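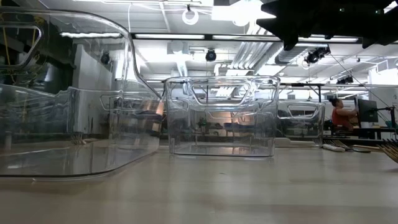

Iwona Bednarek had waited all winter for the archive at Nollurby to open, and on 2nd March she was at the door before the man with the keys. The town history she was writing had one great hole in it: the name! Every schoolchild said Nollurby came from an old word for a ford, and she had never believed it, not for a minute.

The first charter, from 1235, was gorgeous. Brown ink, a wobbly seal, and there in the fourth line a place called Nulach, with a toll on salt and a chapel by the river. She read it again and nearly laughed out loud. Nulach! So the old name had lived on this bank after all, and the ferrymen's stories were right.
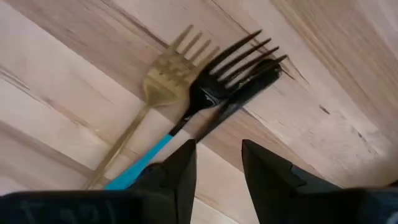 She turned next to the tax roll of 1820, which a clerk named Domański had filled with the loveliest handwriting (and some terrible sums). He listed 40 houses, two mills and a market cross, and beside the cross he had written, very small, "formerly Nulach, as my grandmother calls it."

Iwona ran down the stairs with her copy, her coat half on, and read the line aloud in the hall. 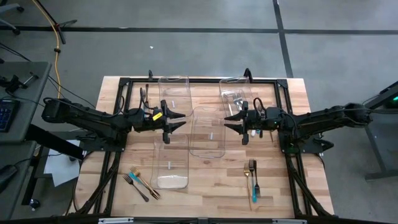
Aishwarya D'Souza said that a grandmother was better than any charter, and that they should walk out to the cross right now, before the light went, and try saying the old name there.

So they went, talking the whole way.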